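12/27/25

Gripper comparison, bimanual cell, Piper arms. Continues from the Gremach notes.

Goal for this session: decide whether the stock wedge jaws are good enough for thin handled items or whether we need to order the Surham soft pads. Test item is a folding fan, fabric leaf on maroon ribs. Picked because it is thin, light and does not hold its own shape. The task is one arm holding a guard stick while the other takes the leaf edge and pulls it open.

Settings. Closing force limit left at the default for the first block, then lowered. Gripper command rate held constant. Position error threshold on the fingers set to 5 counts for grasp detect. Anything looser and the controller calls a grasp on a single layer of fabric when the jaws have closed on nothing.

Holding the guard stick is the easy half. The jaws close flat on it and the finger encoder settles at a repeatable value. Gripping near the middle of the stick works better than lower down, where the ribs converge and a jaw can catch two of them. I have written the mid-stick pose into the config as the default hold.

The leaf edge is the hard half. Approach is from the left with the jaws open, upper finger going to the corner of the first panel. The opening has to be wide enough to clear the trim but the wedge tips need to arrive level, otherwise the upper finger pushes the panel away before the lower one is behind it. 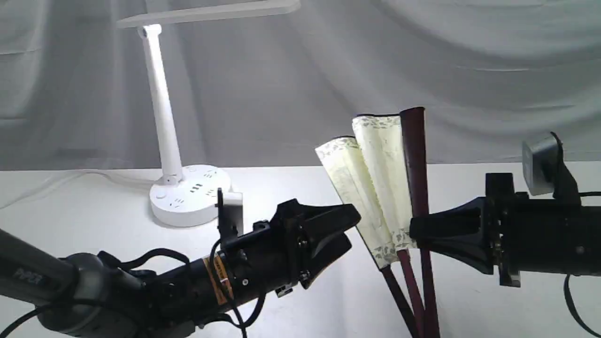
Rocío Huamán: I would drop the approach speed before buying pads. On the Han rig the panel moved ahead of the finger at anything over half speed, and the pads did not change that. They only helped once the fabric was between the jaws. Also check that both arms are on the same clock, we lost a day to that in February.

Fair point. Clock checked, both controllers agree. Approach speed is now a separate parameter from transit speed (it was shared, my mistake) and I will rerun the leaf block with it halved before judging the jaws.

Wrist camera notes. Tried exposure in fixed and auto. Auto hunts when the jaws come over the white table, because the surface fills the view and the dark fingers take up only the bottom of it. Fixed at 1000 gives usable finger outlines but glare from the lamp washes out toward the top. Fixed at 900 is a little better there and I lose nothing I need at the fingers. Leaving it at 900. Left side of the view is still darker than the right. Flat-field correction would fix that but I do not want to add it in the middle of a comparison.

The fingertip segmentation also picks up specks on the table as false edges, worst next to the outer edge of the right finger. Minimum blob size raised from 4. Wipe the table before each block, and add it to the checklist.
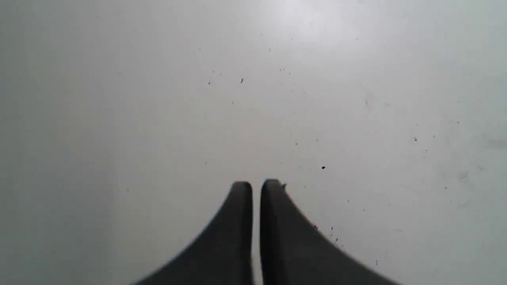
Wrist view, fingers nearly closed over bare table, specks near right finger.

Tondden jaws: not mounted yet. The bolt pattern matches on paper but the adapter plate needs longer screws than we have in the drawer. Stroke is shorter than stock, so the leaf approach would need retuning anyway. Will do stick hold only with those at first.

Open items:
Rerun leaf block, halved approach speed, same force limits.
Reroute cable on the left wrist. It hangs low enough to worry me at the bottom of the reach.
Longer screws for the Tondden plate.
Pads on hold until the rerun is in.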